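Teaching two arms to share a kitchen table

Gert Mkhize does not think his group's latest result is complicated. "We changed when the arms are allowed to wait for each other," he says. "The rest of the system is what we had in April."

Mkhize leads the manipulation work at Stotik, a small lab that studies how a pair of robot arms can do household tasks on one tabletop. The project is called Polent. The method is trained on demonstrations: a person guides both arms through a task, the motion is recorded, and a model learns to produce similar motion from camera input.

That part is common practice. The trouble, he says, starts with jobs in which the two arms have different things to do. "If you show a model two arms folding a towel, they move together and it learns that they move together. Then you give one arm a vegetable and the other arm an oven, and it still wants them to move together. One arm finishes and hangs there. Or it drifts toward whatever the other one is doing."

The group recorded 384 demonstrations of kitchen tasks, all with two arms. Anathi Ngcobo, who ran most of the recording, went back over them and marked the points where one arm could not go on until the other had finished something. Most demonstrations had very few such points.

"I expected a lot more," Ngcobo says. "When you are guiding the arms you feel like you are coordinating all the time. Then you look at the recording and for long stretches the left arm could be in another room."

The new model predicts the motion of each arm separately and also predicts a single value, which the group calls the hold. When the hold is low, each arm follows its own plan. When it goes up, the arms are planned jointly until it drops again. Ngcobo's marks were used to train it.

They tested the old and new versions on 8 tasks, with the objects moved between trials. The old version completed 146 of 241 trials. The new one completed 198 of the same 241. Mkhize is careful about what the numbers mean. "It is one table and one set of dishes. I would not promise you the same gain in a different kitchen."

Most of the gain came from tasks in which the arms worked on opposite sides of the table. Where they had to pass an object from one gripper to the other, the two versions were nearly equal. Ngcobo says that was expected, as a handover keeps the hold high almost from start to finish.

Failures still happen. The most common is a late hold: the arms are already close together when the model decides they should be planned jointly, and the safety stop ends the trial. Plates standing in a rack are also hard, but Mkhize puts that down to grasping and says the timing has little to do with it.

The toaster oven took more work than any other object. Its door limits where the arm can go, and small errors in position turn into large forces. Under the old version the other arm often slowed down while this was going on – the model had learned that slow movement on one side meant slow movement on both. With the hold low, the left arm can deal with an eggplant over the wooden tray while the right one is at the oven. 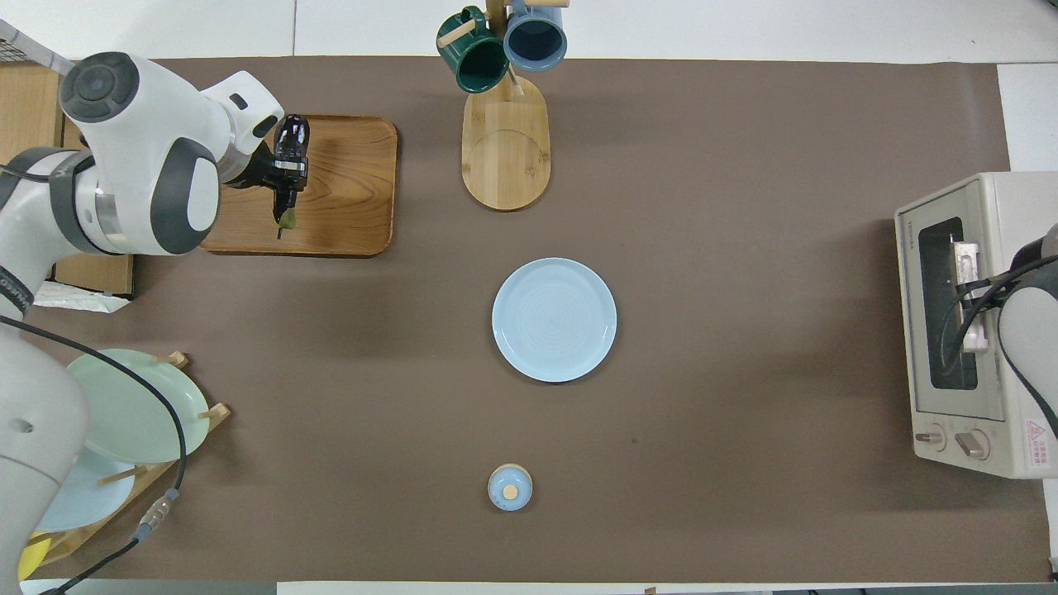 Jasińska is less sure that the hold needs to be its own output, and has told the group that a larger model given enough demonstrations would probably find the same split without any marks. Mkhize does not rule it out. "It may be right. We don't have that many demonstrations, and marking ours took 2 days. For a lab our size that is a good trade."

He also likes being able to read the value while the arms are running. When a trial fails, the first thing the group does is look at the hold for the seconds before the stop. "Before, we argued about why it failed. Now we still argue, but we start from the same plot."

The next step is to repeat the tests at Osanow, where the table is smaller and the arms are mounted closer together. Ngcobo expects more late holds there and wants to record new demonstrations before the first trial. Mkhize would like to run the current model first without changing anything. They had not settled it when we spoke.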